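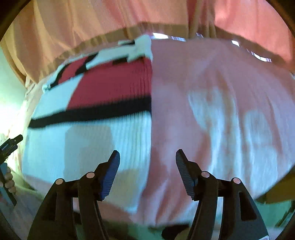
Gripper and bed covering.

Triltik Streaming Guide: Service Review

The Triltik guide is a subscription catalog of television drama and factual series, intended for viewers who wish to know where a program may be watched and in what order its episodes were first shown. The catalog was assessed over 3 weeks in September, using the standard plan on a television and a tablet.

Coverage of series made since 2000 is strong. Entries give a short synopsis, a cast list and the original running order, and the links to streaming services were correct in nearly every case tested. Older material is less well served. The entry for the legal drama Fanus lists its second season before its first, and the anthology Ayele appears twice under different years.

Search is quick and tolerant of misspelled titles. The watchlist holds up to 400 programs – ample for most households – but it cannot be sorted by length or date added.

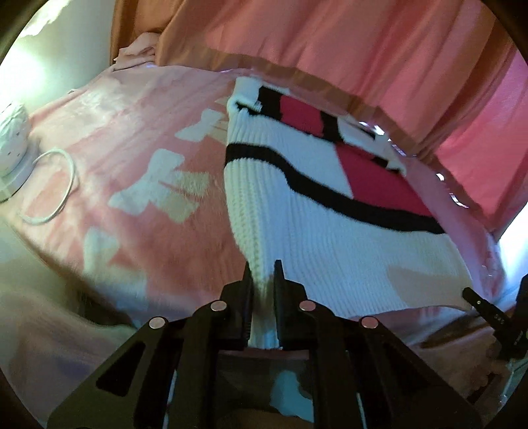

Danica Vlachou wrote that her own list had reached around 300 titles and that scrolling through it had become a chore; she would gladly give up the synopses in exchange for folders.

The publisher, Fullen, states that sorting is under consideration. Corrections may be submitted from any entry page, although the two errors noted above remained in place when the assessment closed. The service is recommended for followers of recent drama, and with reservations for collectors of earlier series.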